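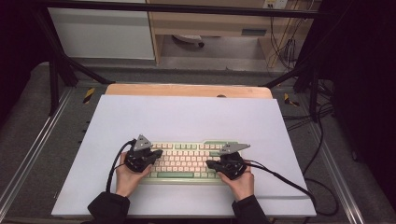 Keyboard task station, Clonamier laboratory, Bristell.

About Clonamier

Clonamier is a research company working on manipulation learning from human demonstration. We study how well skills recorded from people wearing or holding gripper devices transfer to robot arms that were not present during recording. The company is based in Bristell and was founded by Aurel Stoica and Olaia Lorente.

Method

A demonstrator performs the task directly with a gripper on each hand. One camera records from head height and others record from the grippers. The streams are aligned in time and used to train a single policy that predicts gripper motion over a short horizon. No robot is used until evaluation.

Our main line of work concerns contact with small, closely spaced targets. A keyboard is a convenient test object. The targets are labeled, the spacing is regular, and every press is logged by the host computer, so scoring needs no manual annotation.

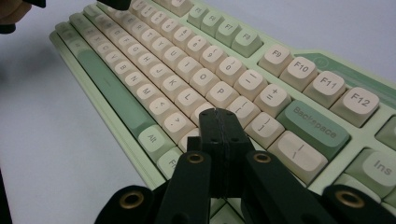 The gripper view resolves individual legends at close range but loses the overall layout as the tool descends. The head view keeps the layout, with the hands covering part of it. We therefore train with both views and randomly drop one of them during training. The current policy was trained on 3,000 demonstrations. In a held-out test of 680 single-key presses, it struck the requested key in 98 percent of trials. With the head view removed at test time, the result was 83 percent. Most of the additional errors were presses on a key adjacent to the target.

These figures apply to one keyboard model in varied positions. Transfer to other layouts has not been measured. A second test series is planned for September.

People

Aurel Stoica: policy learning
Olaia Lorente: gripper hardware and calibration
Venkatesh Menon: time alignment and data tools
Lawal Anozie: evaluation
Skarphéðinn Bach: laboratory operations

Partners

Gunnlaugsson machines our mounting brackets. Robot evaluations are run at our second site in Zurnuvbridge.

Page last revised Monday, July 27, 2026.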